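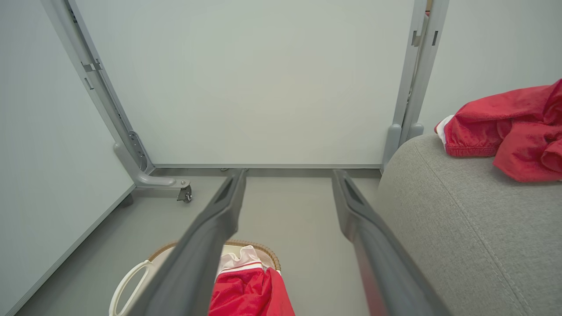

The white board.

Mindau Street Allotments – minutes of the September meeting

Present: Mahsa Ghasemi (chair), Soudabeh Abbasi, Chaltu Tufa, Amirhossein Vahidi, and me, Setareh Hashemi, taking notes. Apologies from the Metwally family, who were at a wedding.

We were meant to start at 7 but Chaltu had brought her plum cake and Mahsa said we might as well eat it while it was warm, so it was more like twenty past. I've written these up in the order we talked about things. The agenda had a different order and I'm afraid we ignored it.

Last meeting's minutes
Agreed, with one change. I had put that Soudabeh offered to paint the gate. She says she offered to choose the paint. I've corrected it, and the gate still needs a painter!

Water
This took up most of the evening. The bottom tank has been leaking at the tap end all summer and the tape we put on in June has given up. Amirhossein got two quotes. Erico would replace the tap and the fitting and leave the tank where it is. Zalero want to take the whole thing out and put in a new one on a proper base, and their price came to 2,683 pounds, with the old tank taken away. There was a bit of a silence after he read that out.

Chaltu's view was that we've patched the thing three summers running and the plastic is going brittle on the sunny side, so a new tap will just be hanging off an old tank. Mahsa agreed but pointed out we have 3,000 pounds in the account, all in, and she doesn't like the idea of going into winter with so little behind us – the shed roof won't last for ever either. I said could we do the tap now and the tank in spring, once the rents are in. Soudabeh thought that was paying twice. We went round this a few times (I stopped writing for a while and had more cake).

In the end we voted for the tap repair now, four in favour and Soudabeh against. Amirhossein will ring Erico, and will also ask Zalero whether they'd hold their price until March. Everyone on the bottom path, please keep using the top tank until you hear from one of us.

Plot rents
Going up by 50p a month from the new year. We all felt a bit mean about it but it's been the same for years and the water bill hasn't. Mahsa will write the letter. I asked her to keep it friendly and she gave me a look, so I may be writing the letter.

Waiting list
There are 6 names on it now. Plot 14 is coming free because the tenant is moving to be near her daughter, and she has kindly said that whoever comes next can keep the raspberry canes and the cold frame. It's a big plot and Chaltu wondered about splitting it in half, as new people so often take on a full one and are in despair by May. I was all for this, having been that person. Agreed to offer it as two halves to the first two on the list. Amirhossein will put the string and pegs in, and the canes will go with the left-hand half as you look from the path.

Bonfires
We've had another note from the houses at the back about smoke. Rules as they stand: no fires before dusk, nothing green, no painted wood, and somebody stays with it until it's out. I'll put a fresh copy on the shed door, as the old one has been rained on so much you can only read the word "no".

Seed order
Soudabeh is doing it again, thank heavens. Lists to her by the end of the month, with your plot number on, and please write the variety down. "The nice beans from last time" is no help to her. Seed potatoes go on a separate list in the new year. If you want onion sets and would like to share a bag, say so and she'll pair you up.

Autumn swap table
Yes, we're having one, same place by the gate, from 11 in the morning. Bring spare plants, jars, pots, tools you've fallen out with. Chaltu has more squash than she can lift and would be very grateful if people came with bags. Mahsa is bringing the urn.

Any other business
Someone has left a very good pair of green-handled loppers in the top shed. They're on the hook behind the door.

The padlock is stiff again. Amirhossein will oil it. Please don't kick the gate.

Soudabeh asked if we could have the heating on at the next meeting. I'll ask when I book the room.

Finished just before nine. Next meeting in November, same room, and it's my turn for cake.

Setareh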